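Javiera Domínguez
2020-12-28

Good morning from the quietest week of the year! I promised a few of you I'd write up how we look after the hand-held grippers on our kitchen station, so here goes, with coffee, in more posts than I planned (sorry in advance).

Quick background for the new folks. Our station is a table, a microwave and a pair of grippers with a marker cube on each one. A person does the chore with the grippers, the tracking follows the cubes, and the arm learns from those recordings later on. We call the whole setup Puradham, and please don't ask me why, that was Baltasar's doing.

Since June we've kept 1,548 good recordings on the microwave task. We threw out 422, and when Rocío and I sat down and went through those one by one, most of them came down to the same boring thing: a cube that had shifted a tiny bit on its handle.

So the cubes are where every morning starts. I hold the handle in one hand and try to twist the cube with the other, gently, the way you'd check a loose tooth. If there's any give at all, it comes off, the mount gets cleaned, and it goes back on with fresh screws. Then we redo the calibration, even if it "looks fine." Especially then!

Next I wipe the printed faces with a dry cloth. Dry, please – Efe once used glass cleaner and we had a lovely gray smear where a black square used to be.
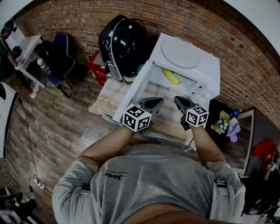

Both grippers at the open microwave, cubes just above the wrists.

You want your wrists low and your sleeves short for this one. A long cuff will creep up over a cube face right when you're reaching in, and the tracking loses you at the worst possible moment. I own a lot of cardigans and have had to make my peace with it.

Fingers get looked at every Monday, so that was today's job. I open and close each one slowly 8 times and listen more than I look. A healthy one is nearly silent. If it clicks at the end of the travel, the pivot pin is going, and I'd much sooner swap a pin at nine in the morning than lose an afternoon.

Cables too. Leave enough slack to get all the way into the microwave and back out without feeling a tug, but no more than that, because a long loop will find the door and hang on to it. Milagros puts a little wrap of tape at the spot where the slack should end and I've copied her on every station.

Left to do before the new year: order pins, reprint one set of cube faces, and finally label the spare handles. If you run something similar, tell me how often you recalibrate! I'm at once a day and I suspect that's on the fussy side.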